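Skornlow Shed Jobs
February 18, 2018

The play kitchen is finished, or as finished as it's getting before the weekend's over. A few people asked for the whole lot in one place, so I'll go through it post by post. Long thread, mute me if you're not into small cupboards.

It's a Sanwood, the older model with the swing door on the oven side. $19 at the tip shop in Skornlow. No shelf in the cupboard, one hinge hanging by a screw, and somebody had been at the side panel with a texta.

Texta first. Metho on a rag took most of it off. The rest I sanded with 200 grit and it's now under paint. If you go straight over texta with a water-based paint it bleeds through, I have done that before on a toy box and had to start again.

Hinge. The screw hole was chewed out so the screw just spun. Packed it with matchsticks and PVA, left it overnight, trimmed them flush with a knife, put the same screw back in. Holds fine. I've hung off it a bit harder than I should have.

The oven door used to drop open on its own. Put a magnetic catch on it from the hardware shop. The first one was far too strong and a small kid would have pulled the whole kitchen over trying to get in. Swapped it for a weaker one.

Speaking of pulling it over. There's a strap from the back rail to a wall stud. Do this. These things are light and kids lean on the counter and climb into the cupboard.

Shelf is an offcut from the laundry job. Cut it a bit narrow the first time, so there's a strip glued down one edge to make up the gap. You only see it if you lie on the floor, and the people who'll be lying on the floor won't care.

Outside panels got three coats of Imier furniture enamel in the flat white. Mini roller, the foam kind. I used a brush on the corners and you can tell. Leave it a good while between coats, the tin says four hours but it was humid all week and it was still grabbing at six.

Side note on the Imier - it goes on thicker than I'm used to. Thin coats. The second coat sagged near the bottom of the door and I had to knock it back and redo that panel.

Now the top, where I spent most of my time and changed my mind the most.

My first plan was to paint the whole benchtop a timber colour. Did a test patch on the underside and it looked like gravy. So the bench stayed white.

Second plan was to get rid of the cooktop and fit a new one. Priced up a bit of acrylic, looked at the old one again after it had been wiped down, and left it alone. All it needed was dish soap and an old toothbrush around the rim, where there was a line of what I hope was playdough.

Do not use the green side of the sponge on a glossy black panel. I tried it on a corner and it goes dull straight away. Soft cloth only. 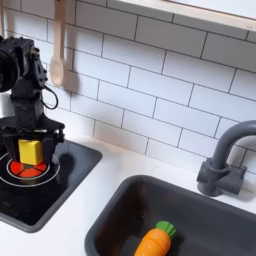

Cooktops on play kitchens vary a lot and I've looked at too many of them this month. Some are just grey circles, some light up and eat batteries, some have a raised pot rest that nothing will balance on. I like the flat ones, and I like a burner you can read from across the room. Ours is red-orange, split up like pie wedges, with two thin white rings around it, and you couldn't mistake it for anything else. The yellow block is standing in for dinner. Butter, cheese, a piece of cake, depending on who's ordering.

Got a question already about whether red burners teach kids the wrong thing. No idea. In our house the rule is that you ask "is it hot?" before touching any stove, toy or real, and the bright red at least gives you something to point at while you say it.

Grout colour. I know half of you only follow me for arguments about grout. I like dark grey with white tile and I'm sticking to it. White grout looks great for a month and after that you're out there with bleach. On a kids' kitchen it would be a week.

Same reasoning for our real kitchen, where I've been putting off the decision since Christmas. Having the little one sitting in the room with dark lines in a brick pattern has pretty much settled it. Gloss tile as well. It wipes down easily and I don't mind the shine.

If you're doing a brick pattern yourself, big or small, lay the whole thing out dry on the floor first. Start from the middle so the cuts at each end match. I started from the left on our old bathroom and finished with a sliver down the right side that I looked at every morning for years.

Use spacers even when the tiles seem to line up by eye. They don't. By the fourth row you can see it.

Food. We've got the usual box of plastic fruit and it hardly gets used. What gets used is plain blocks. They stack in a pot, they fit in the oven, and they don't have to be a banana if you need an egg.

I sanded the edges on the homemade ones, just enough that they don't dig in when you stand on them in socks. Anything small enough to go in a mouth went up on the high shelf until the youngest visitor is older. Check yours against a toilet roll tube. If it fits through, put it away.

Pots. Real ones from the op shop are better than toy ones. A milk saucepan is the right size. Skip non-stick that's already flaking, and skip anything with a glass lid.

Height. The bench was too low for the older kids, who were cooking on their knees. I made a plinth from two bits of framing pine, painted to match, screwed up into the base from underneath. Lifts it 16 cm. The little ones can still reach the front of the cooktop but not the back of the bench, and so far I've had no complaints.

If you make a plinth, set it back a bit at the front so there's somewhere for toes. Real kitchens have a kick space for a reason and it's the same reason here.

Things I'd do differently: take the doors off before painting. I masked the hinges and the tape pulled a strip of paint off with it. Touched up now, but the gloss is slightly different there when the afternoon sun comes in.

Also I'd label the screws. I had a jar of them at the end and two were left over. The kitchen feels solid, but I did go round and check every joint twice.

Someone asked for the colour of the door knobs. They're from the Eren range, the small round ones, in plain black. I bought a spare in case one gets chewed.

Someone else asked whether it was worth it compared to buying new. For me yes, but I already had the paint rollers, the offcut and the pine. If you had to buy all that from scratch, a new flat-pack would come out close to the same money and you'd have it built in an afternoon.

Cleaning since it's been in use: warm water, tiny bit of dish soap, soft cloth, dry it off. The black shows every fingerprint. I give it a wipe when the room gets packed up and otherwise leave it.

What's left. A hook rail for the tea towels and something better than a bowl for the oven. I've been told to look for a loaf tin. If anyone near Skornlow has an old stainless one with straight sides, let me know and I'll come and get it.

Next thread will be in March, when the real kitchen gets its tiles. I've ordered sample boards. Yes, dark grout. Replies about white grout will be read and not acted on.

Adding one more since it's come up three times - the strap at the back is an ordinary furniture strap, sold near the picture hooks. Screw it into the stud. Plaster on its own won't hold it.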